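Winter coat and blanket drive

January 2018

The drive at the Velden branch library closed with 450 coats and 100 blankets handed in. Thanks to everyone who brought something, and to Prado Dry Cleaning for taking the coats that needed a wash first.

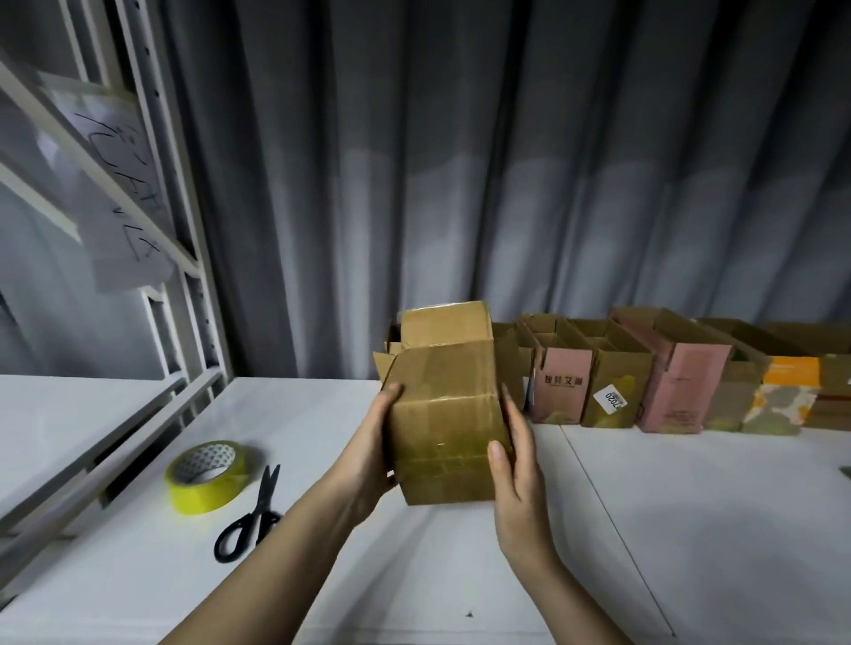
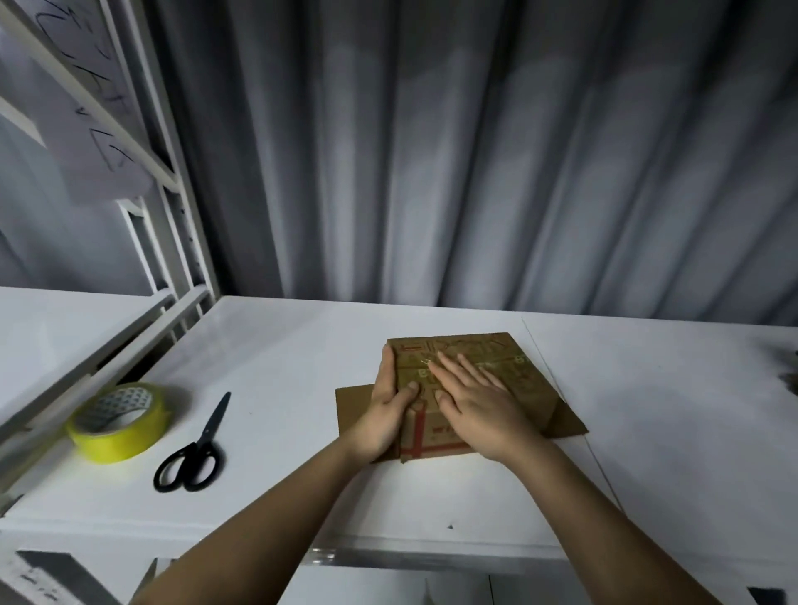 Cardboard boxes, open and flattened.

Runemell Neighborhood News, page 2

Adult sizes went quickly. Children's coats in sizes 4 to 8 are still wanted, along with gloves and snow boots in pairs. Please tie boots together by the laces. We can't take pillows, electric blankets or anything with a broken zipper.

Coats are now on the racks at the Vedport Street hall and can be picked up any morning until noon. No form or proof of address is needed. Use the side door, as the front steps are being repaired through the end of the month. If you can't get there, call Gleice Cavalcanti at the library desk and she will set up a drop-off.

A gray wool coat came in with a house key and two bus passes in the inside pocket. They are in an envelope at the desk. Check your pockets before you donate.

Neusa Vasconcelos is looking for people who can sew on buttons and mend linings. She has thread and needles but is short of large coat buttons in black and brown. Leave them at the desk with her name on the bag.

Sleeping bags are being kept back for the night shelter and will go over there with the next load of blankets.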